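Der Korb gehört ins Wohnzimmer

Lesezeit: 4 Minuten
41 Mal geteilt · 3 Kommentare

Seit vielen Jahren lebe ich in Deutschland, und ich habe hier viel über Ordnung gelernt. Ich weiß, an welchem Tag das Papier abgeholt wird, und ich weiß, dass man ein Glas nicht nach zwanzig Uhr in den Container wirft. Eine Regel aber habe ich nie angenommen, und über diese Regel möchte ich heute schreiben. Sie lautet: Die Wäsche soll man nicht sehen.

Ich bemerkte die Regel zum ersten Mal im November, als ich bei einer Familie im Nachbarhaus eingeladen war. Ich kam zehn Minuten zu früh, das war mein Fehler. Die Gastgeberin öffnete mir die Tür mit einem Stapel Handtücher im Arm, wurde rot und lief damit in das Schlafzimmer. Danach entschuldigte sie sich zweimal. Ich hatte nur Handtücher gesehen, gefaltete, saubere Handtücher, und ich verstand nicht, wofür man sich da entschuldigt.

In der Wohnung, in der ich aufgewachsen bin, lag die Wäsche dort, wo die Menschen saßen. Meine Mutter setzte sich am Abend mit dem Korb auf den Boden, und wer vorbeikam, nahm sich ein Stück und faltete mit. Die besten Gespräche mit meinem Vater habe ich über Socken geführt. Er sah mich dabei nicht an, er suchte das zweite Paar, und gerade deswegen konnte ich ihm erzählen, dass ich die Prüfung nicht bestanden hatte. An einem gedeckten Tisch hätte ich das nicht geschafft.

Heute verkauft man uns das Gegenteil. Im Katalog von Trovetti gibt es einen Schrank, dessen einzige Aufgabe ist, einen Wäschekorb zu verstecken. Ilcombe bietet eine Bank mit Klappe an, 300 Euro, damit die Hemden unter den Gästen liegen können, ohne dass die Gäste es ahnen. Ich habe diese Bank im Geschäft ausprobiert. Sie ist unbequem, und die Klappe schließt sich sehr laut.

Natürlich kenne ich den Einwand. Wer den Korb ins Wohnzimmer stellt, der lässt ihn dort stehen. Zuerst liegt ein T-Shirt auf dem Sofa, dann liegen fünf, und am Sonntag sitzt man auf der Armlehne. Das stimmt, so ist es bei mir schon gewesen. Ich behaupte auch nicht, dass ein Haufen schön ist. Ich behaupte nur, dass ein Haufen, den ich sehe, schneller kleiner wird als einer hinter der Tür.
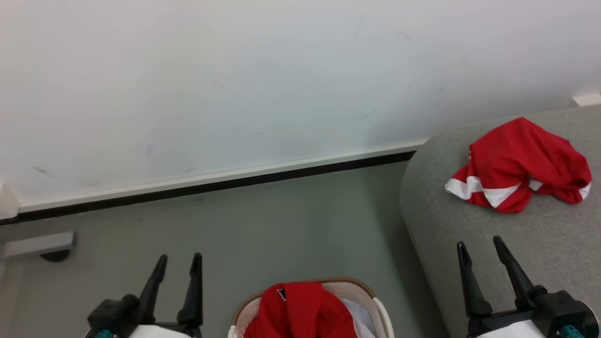 Man braucht dafür keine besondere Einrichtung. Ein Sofa genügt, ein Stück freier Boden und ein Korb, den man mit einer Hand tragen kann. Das Sofa hat sogar die richtige Höhe: Man legt das Stück auf das Polster, streicht es mit der Hand glatt, schlägt die Ärmel nach hinten und faltet es zweimal. Ich mache zuerst die großen Teile, weil der Korb dann schnell leerer aussieht und mir das Mut gibt. Meine Frau beginnt mit den kleinen. Wir haben darüber länger gestritten als über die Wahl unserer Wohnung.

Etwas anderes stört mich noch mehr als die Möbel. Es ist die Vorstellung, dass eine Wohnung immer fertig sein muss. Eine weiße Wand ohne einen Kratzer, ein Sofa ohne eine Falte - so wohnt der Mensch im Prospekt, und der Mensch im Prospekt besitzt offenbar nur ein einziges Hemd. Wer wirklich wohnt, der stößt mit dem Stuhl an die Wand. Er trägt seine Kleidung, und danach muss sie irgendwo liegen, bevor sie wieder im Schrank liegt. Dieses Irgendwo ist ein Teil der Wohnung, genauso wie der Esstisch.

Vielleicht schreibe ich so streng, weil ich selbst nicht frei davon bin. Als neulich der Vermieter klingelte, habe ich den Korb auch mit dem Fuß hinter den Vorhang geschoben. Er kam wegen der Heizung und blieb nur kurz. Der Korb stand noch zwei Tage hinter dem Vorhang, weil ich ihn dort vergessen hatte, und die Bettwäsche darin musste ich noch einmal waschen. Seitdem bleibt er stehen, auch wenn es klingelt.

Jong-dae Jang

2.073 Aufrufe

Kommentare (3)

Carrasco
Mein Mann hat mir den Text vorgelesen, während ich gefaltet habe. Er hätte auch helfen können.

M. Puvov
Bei uns steht der Korb im Flur und jeder fällt einmal darüber. Wohnzimmer wäre besser, da haben Sie recht. Aber die großen Teile zuerst? Nein, immer die Socken, sonst bleiben sie übrig.

lene_k
Ich möchte trotzdem nicht, dass mein Besuch meine Unterhosen sieht.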